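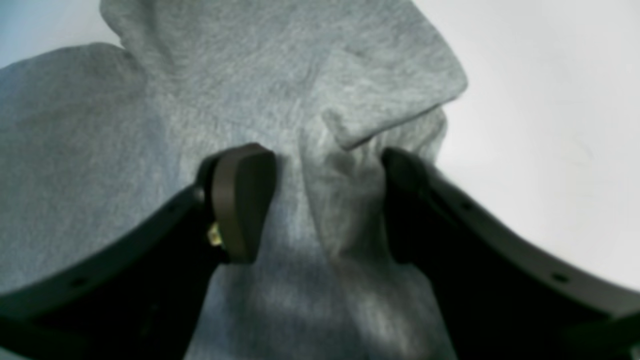

Grey hoodie, soft and crumpled. 

Right, a few of you asked how the no-new-clothes thing is going, so a quick update before I put the tea on. I started in March last year and I've bought one packet of socks. That's it!

Biggest change is I mend stuff now. Went to the Monday mending table at Rellstead library and Prasetyo Tarigan showed me how to darn a cuff properly. My first go looked like a squashed spider but it's held up through loads of washes.

Money bit, for the nosy: I've spent 138 quid less than the year before. Most of that was me scrolling in bed and buying tops I didn't even like (you know the ones, they go see-through by summer). 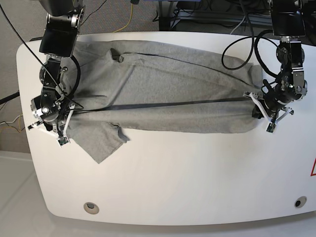 Long grey top, big white table.

Swaps are brilliant too. The one in Pallance had over 20 rails last time and I came home with a wool coat and a very daft jumper. Take a bag for life, go early, try things on over your leggings - the queue for the loos is grim.

Still rubbish at: shoes, coats with broken zips, and saying no to my sister when she's having a clear-out. Any zip tips, send them over please.

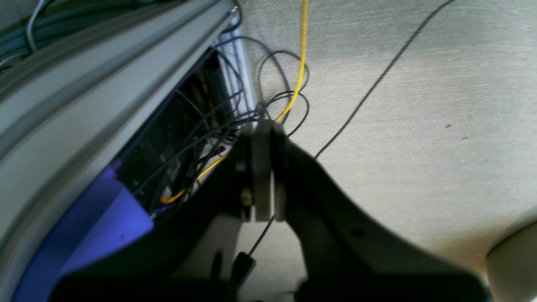
Do you have to be good at sewing to start?
Not at all. If you can thread a needle and sew on a button you'll manage most of it, and the rest you can pick up as things fall apart.

Next job is the elbow on my green cardi. Got the wool, can't find the needle.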